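Filed under: List archive > Workspaces and Acoustics

Re: Folding screens for noise, worth it?

Ánh Chu wrote:

> We share one long room at Verngate with two other tenants and the phone
> calls are driving people up the wall. Siston has quoted us 4,000 for a
> set of their "quiet weave" folding screens. The brochure says they cut
> speech noise nearly in half. Has anyone on the list tried them, or
> anything like them? I have to answer the salesman by the end of next week.

Ánh,

I would let the salesman wait.

"Nearly in half" of what? I have read that brochure twice. It doesn't say where the measurement was taken, how far the talker stood from the listener, or whether there was anything else in the room to soak up sound. Half the loudness and half the sound energy are two very different claims. A drop of three decibels is half the energy, and most people would barely notice it. If that's what they mean, they should say so and charge accordingly.

Then there's the weave. You can blow through it. Anything you can blow through will let a voice through too, and whatever it does stop can still go over the top or under the bottom. A screen needs some weight and no gaps to block speech, and it needs to be taller than the person talking. Even then the ceiling sends a good part of it back down to you. I asked Siston for the test report in April and got a second copy of the brochure.

I'll grant that people say they feel better behind a screen. Mirjana Vidmar put up three at her old office and swore by them for a month. Her staff stopped looking up every time somebody walked past, which is worth something, but she could still follow every word of her neighbor's divorce. Seeing less and hearing less get mixed up in these discussions all the time, and the people selling screens have no reason to sort them out.
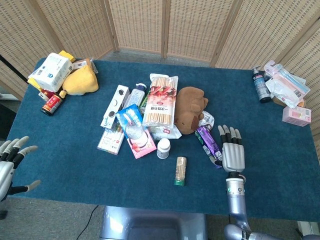
So if what you want is to mark off a corner and stop people staring at each other, buy the cheapest rattan-type divider you can find and be happy with it. For the phone calls I'd look at the ceiling and the bare walls first. Cosetti sells plain mineral wool panels and will give you absorption figures by frequency, on paper, before you ask. We paid 1,467 for ours, fitted. The Pešek quote for the same area was 1,654 and came with a nicer fabric that I couldn't see the point of.

I don't claim the panels fixed everything. They took the ring out of the room. Žydrūnas still has a voice that carries to the parking lot, and the only thing that helped there was asking him to take his calls in the stairwell.

Before you spend anything, ask Siston to lend you one set for a week. If they won't, I think you have your answer. And don't tell your people what it's supposed to do before you ask them how it went.

Hedvika Pešek
(no relation to the panel firm, before anyone writes in again)

Related threads
Carpet tiles over concrete, any difference?
White noise machines: the vendor's numbers again
Landlord won't allow ceiling fixings (23 replies)
Door seals that don't fall off

Last updated: August 30, 2018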